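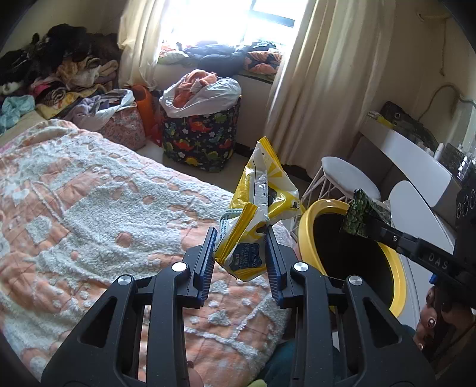
2021-04-02

**Open water swimmers return to Endville with new course**

The Dorkidcombe Open Water Club started its season at Endville this morning. The water was 9 degrees, the wind was light from the west, and the swimmers went in from the slipway at half past seven, in small groups as the present rules ask.

The main news is the course. For many years the club swam straight out to the harbour mark and back the same way, and in summer this brought the swimmers close to the boats leaving the marina. From now on the route goes along the beach to the first yellow buoy, turns towards the rocks, and comes back inside the moorings. One full lap is 2505 metres. There is also a short lap for those who are new or who feel the cold — it turns at the first buoy.

Lejla Dimitrov, the swim secretary, measured the new course last August together with the harbour office. She said the tide is kinder on this side of the bay, but that swimmers must look up more often, especially near the rocks, where the current pushes to the left after high water.

"The old course was simple and people loved it," she said. "With this one you have to think a little. I went wrong myself the first time and swam to a mooring ball."

Ilir Trajkovski was first out of the water on the full lap. He finished in 43 minutes and wore a wetsuit, gloves and two caps. He told us that his hands were fine but his face hurt until the turn. Behind him came a group of four who stayed together the whole way, and then the swimmers of the short lap, most of them without wetsuits.

Two kayaks from the Listis paddling club followed the swimmers. The club asks for more paddlers for the coming weeks, above all for the early swims. No racing experience is needed, but you must be able to turn a kayak in wind and know the whistle signals.

The club has now 156 members, and almost 32 of them joined during the winter. New members must do one short lap with a guide before they may swim the full course. A bright cap and a tow float are required for everybody, also for the experienced.

The Jurić Cup, the club's race over two laps, is planned for August if the rules allow it. Entries are not open yet. The next club swim is on Sunday at nine, from the same slipway. Parking is at the upper car park only, as the lower one is closed for works on the sea wall.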